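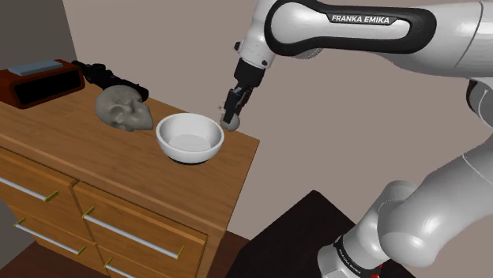
Progress bars for file copying should stop estimating time

The file manager in Wostari gained a new copy dialogue in April. It shows a bar, a percentage, a transfer rate and a time remaining. The first three are measurements. The fourth is a guess, and it is set in the largest type.

The guess is made by dividing the bytes left by the recent rate. This works for one large file going to one idle disk. It fails for a folder of small files, where most of the time goes on opening, closing and updating directory entries, and the byte rate says little about any of that. It fails again when the write cache fills. I copied a mixed folder of 32 GB to an external drive and the estimate went from 4 minutes to 100 and back to 6 before the bar had reached the halfway mark.

Arvo Mäkelä, who maintains the dialogue, has argued on the project list that users expect a figure and will complain if it goes. They probably will. They complain about the present one too. His proposed fix is a longer averaging window, which makes the number steadier but slower to notice that the drive has stalled. A steady wrong figure is harder to spot than a jumpy one.

Bellamy, the older file manager, shows files done, files left, bytes done, bytes left and a small graph of the rate. Lajos Bárány wrote a patch to bring the same layout to Wostari. It has been waiting for review since the spring release. The graph costs almost nothing to draw – the samples are already being collected for the estimate – and a flat line at zero tells the user at once that something is stuck.

I would accept a compromise: keep the estimate, hide it behind the details arrow, and print it as a range.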